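The Fish Were There in January

Share 34 · Comments 19

The first thing Lorraine Tautahi tells new clients is that they are going to be cold. The second is that they will probably not catch anything before lunch. She says both in the same pleasant tone, while handing out coffee, and by then the deposit is nonrefundable.

Tautahi has been guiding steelhead anglers on the Redum River for long enough that the gas station in Parkeck keeps her brand of jerky behind the counter. Her boat is a drift boat with a propane heater under the front seat. The heater warms one shin at a time. Clients are encouraged to rotate.

I booked two days with her in January, when the rates drop and the only other people on the water are the ones who have given up on being liked at home. We put in before dawn at the Mustonen ramp, a slab of concrete that tilts toward the river at the angle of a playground slide and had been iced over to match. Lorraine walked down it as if it were carpet. I went down sitting.

Winter steelhead hold low and slow. In summer a fish might chase something across a current out of plain bad temper, but in January it wants its breakfast delivered. You swing a fly down through the same hundred feet of walking-speed water, take a step, and swing it again. Lorraine calls this "mowing." After three hours of mowing, I had a numb thumb, a knot in my leader I could not explain, and strong opinions about people who write that fishing is relaxing.

"You're lifting too soon," she said.

I told her I hadn't had anything to lift on.

"You've had two," she said, and went back to her jerky.
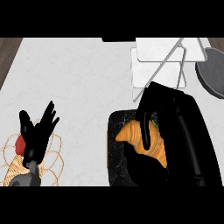 Lunch was chili on a gravel bar at the mouth of Rusuder Creek, where the water comes in a shade darker and the fish like to stop and think it over. Lorraine keeps a logbook in a bread bag, and she let me turn the pages once I had wiped my hands to her satisfaction. Last season she had 126 days on the river and 251 fish to the boat, every wild one of them released. That works out to a hair under two a day, a figure I found encouraging until she pointed out that one party had landed 19 over a long weekend and somebody else had to pay for that.

The somebody else is usually a man with a new rod. She has nothing against new rods. Her complaint is with the casting, which gets longer as the rod gets more expensive, until the fly is landing on the far bank and the fish are all behind it, a few feet off the client's boots. She once made a surgeon fish with his line clipped at 34 feet for an entire morning. He hooked three and has booked the same week every year since. He still complains about the clip.

We mowed the Rusuder run twice. On the second pass, near the bottom, where a sunken alder makes a soft pocket, the line stopped. I did what I had been told to do and did nothing. This is harder than it sounds. Every part of me that had ever caught a bluegill wanted to yank. The line got heavy, then it got angry, and then a good deal of it left.

The fish went downstream and I went after it in the manner of a refrigerator being moved. Lorraine walked alongside with the net over her shoulder, offering advice in a voice you might use on a horse. Side pressure. Let him have that one. Mind the hole. I did not mind the hole, and took on perhaps a quart of the Redum over the top of my waders.

It was a wild hen, bright as a new dime, and she was in the net for less time than it takes to read this sentence aloud. Lorraine backed the hook out with the fish still in the water, held her upright into the current, and opened her hand. Then she looked at her watch. It was 2:40.

"After lunch," she said.

On the second day I caught nothing at all, and my left shin was warm from ten o'clock on. I have put down a deposit for next January.

19 comments · 34 shares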